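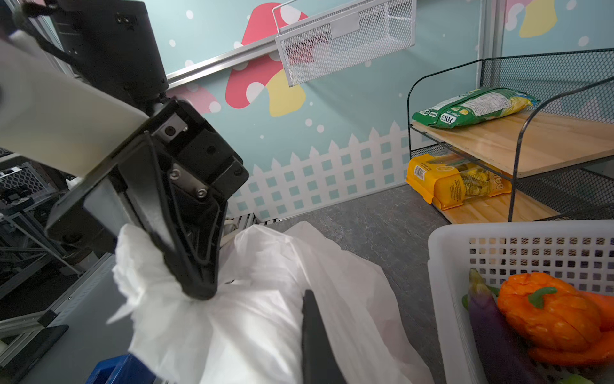 A thin plastic bag, wrinkled and bulging, on a gray speckled floor.

Does a Plastic Bag Really Last 1,000 Years?
By Aarti Bhatia

Somebody has probably told you that a plastic bag takes 1,000 years to break down. Maybe it was on a poster at school. Maybe it was 500 years on the poster, and 20 years in a library book. Those can't all be right, so which one do we believe?

Start by asking a slightly rude question: how does anybody know?

Plastic shopping bags only became common in the 1970s and 1980s. Your grandparents can probably remember a time before them. So no scientist has ever watched a shopping bag for 1,000 years, or even for 100. Any number that big is a guess. It might be a careful guess, but you should want to hear how it was made before you repeat it.

What "break down" means

Part of the muddle comes from two words that get used as if they were the same.

Breaking up is when a big thing turns into small things. Leave a thin bag outside and sunlight makes it brittle. Wind and rain tear it. After a while you have flakes, and then bits too small to see. Those bits are called microplastics, and they are still plastic.

Breaking down is when the plastic changes into something else, such as water and carbon dioxide gas. Living things too small to see, called microbes, do this to apple cores fairly quickly. Most of them can't do much with an ordinary plastic bag. The bag is made of very long chains of carbon and hydrogen, and those chains are hard for microbes to cut.

So if a person says a bag is "gone," ask which kind of gone they mean.

It depends where the bag is

A bag on a sunny fence and a bag buried deep in a landfill are having very different lives. The one on the fence gets plenty of light and air. The buried one gets hardly any of either, and it may stay much the same for a very long time. Even apple cores and newspapers can last for years in a landfill. One number can't cover both places, but posters like one number.

What about bags that say "biodegradable"?

Be careful here too. That word means microbes can break the thing down. It doesn't tell you how fast, or where. Some bags marked "compostable" need the heat of a large composting plant, and they may just sit there in a cool backyard heap.

My neighbor Gwion Lougher, who has strong feelings about compost, put one of these bags in his pile in October. By spring it had a hole in it and a lot of potato peel inside. He was not impressed. One bag in one heap doesn't prove much, of course, and I told him so. He might have had a cold winter, or a heap that was too dry.

Is paper always better, then?

You'd think so. Paper does break down much more easily. But making a paper bag usually takes more water than making a thin plastic one, and paper is heavier to truck around. A cotton bag takes even more work to make: fields, water, spinning, weaving. It only starts to look like a good deal when you use it again and again for years. If you own 25 cotton bags and use one of them, the other 24 aren't helping anybody.

People argue about how many times is enough. The answers differ a lot because they count different things. Some count only the gases that warm the planet. Others add in water, or litter, or harm to sea animals. When you see a number, look for what was counted.

Try it yourself

You will need 4 strips cut from the same thin plastic bag, some tape, and a grown-up who doesn't mind.

Tape one strip inside a sunny window. Tape one outside, where it gets sun and rain. Bury one in a pot of damp soil. Put the last one in a dark drawer.

Check them every month for 6 months. Pull each one gently and write down whether it stretches or snaps. Don't write what you expected to happen. When you're finished, put all the strips in the trash, including any little pieces.

You may find that nothing much has changed. Write that down too.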